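Week 4 handout, Fillwood evening course: opening up a desktop computer

I wrote most of this up in February after the last group asked for something to take home, so forgive the places where it reads like me talking. It is me talking. Bring it with you, scribble on it, and don't bother being neat!

Last week we stayed on the outside of the machine (ports, power supply, what the little lights mean). Tonight the side panel comes off. If you've never done it before you may be nervous, and that's fine — I was so scared of my first one that I put the cover back on and went to make a sandwich. The case is mostly a metal box with screw holes in it. You'd have to work pretty hard to hurt the box.

**Before you touch anything**

- Shut it down from the menu, then flip the switch on the back if it has one.
- Pull the power cord out of the wall and out of the computer.
- Hold the power button in for 5 seconds with the cord out.
- Take off rings, bracelets and anything dangly.
- Put your drink on the other table. Yes, the one with a lid too.

**Laying it down**

Lay the case on its side with the open side facing up. People try to work on a tower standing upright, leaning in with a screwdriver, and then they drop a screw and it rolls down behind the board where no human finger can reach. On its side, a dropped screw lands on something you can see. Give yourself elbow room too, and keep the panel you took off somewhere you won't step on it (I have stepped on mine, and they bend more easily than you'd think).
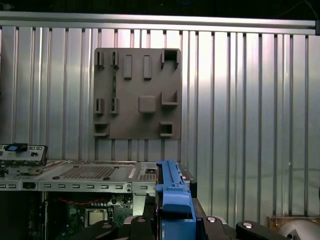

**Fillwood Learning Center · Home Computing Group**

With the case open and lying on its side, have a good look at the bare sheet metal before you go hunting for parts. I know everybody wants to get to the memory! But the metal frame is what everything else hangs on, and once you understand it, the rest is a lot less mysterious. Run your eye along the edges and look for places where the metal folds over. Folds make thin metal stiff. The good cases have rolled edges all the way around, and the cheap ones leave them raw, so treat every edge as sharp until you've looked at it closely. I keep bandages in the top drawer and we do go through them.

Then look for the places where things are held. You'll meet the same few ideas over and over:

1. **Slots.** Something thin slides in and the sides keep it from wobbling. Expansion cards do this at the back of the case.
2. **Standoffs.** Little raised posts that hold the main board up off the metal. The board must never lie flat against the case, or the solder points underneath will touch metal and you'll have a short.
3. **Bays.** Boxy openings for drives. Older cases have tons of them and newer ones hardly any.
4. **Clips and hooks.** Mostly for cables, and mostly ignored by whoever had the machine before you.

**Screws, and where they go**

My one strict rule. Every screw you take out goes on your paper, next to a quick drawing of where it came from. Not in your pocket, and not in a pile. Case screws tend to have a coarse thread and drive screws a finer one, and if you force the wrong one in you'll chew up the hole. If a screw won't start with your fingers, back it off, turn it a little the wrong way until you feel it drop, and try again.

The Avram cases on the back shelf use thumbscrews for the panel, so you won't need a tool for that part. The Cliline ones need a regular Phillips, and the one on the lower rear corner is always too tight. Call me over for it before you strip the head.

**What to do tonight**

- Find the standoffs you can see and mark them on your sketch.
- Follow one cable from end to end with your finger. Just one! Write down where it starts and where it stops.
- Find the drive bay and work out which way a drive would slide in.
- Take out one expansion slot cover and put it back.
- Check that your side panel still fits. Hook the far edge in first, then swing it down flat and slide it.

Leave the processor and its fan alone this week. We'll get to those after the break, with fresh thermal paste and a lot more patience.

**For next time**

Read page 173 of the Cimesham workbook, the one with the fold-out drawing of the main board. It's older than some of you, but the drawing is still the clearest I've come across. Skip the price list behind it unless you'd like a laugh about what 1,000 dollars used to buy.

If you have an old desktop at home and want to bring it in, please do. Dusty is fine, but blow the worst of it out on the porch first. Take the side off, make your sketch, and we'll compare insides when you get here. I leave the door unlocked before class, so come early if you need help carrying.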